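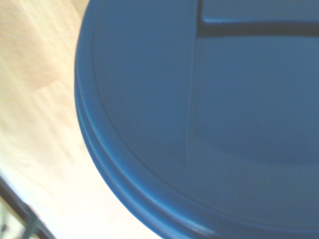

Where the Godoy pilot stands

Hi Jolanta,

Quick update for July, and sorry it's a long one for a Soka project that was supposed to be "just card readers"! We now have 22 shops live on the pay-later option, mostly along the Godoy market street, plus a tire place that begged to be let in (I said yes, hope that's OK).

Sign-ups

We planned for 500 customer accounts by the end of the month and closed at 488. I'm pretty happy with that. The last dozen would have been easy if the Darkov terminals hadn't dropped the installment button after their software update -- it was gone for two full afternoons, and the shop owners let me know about it.

Refunds

Still messy. When someone returns part of an order, Wedent cancels the whole payment plan and the cashier has to set it up again by hand. Their support team has promised a fix, but I don't have a date yet, so I've taped a one-page cheat sheet next to every register in the meantime.

Money

We've spent what we said we would, except on training, which ran over by 6 extra sessions. I'd like to cover those out of the printing line if you're fine with it -- we barely touched it.

Next up is the late-fee wording. I'll send you the draft before it goes to any of the shops.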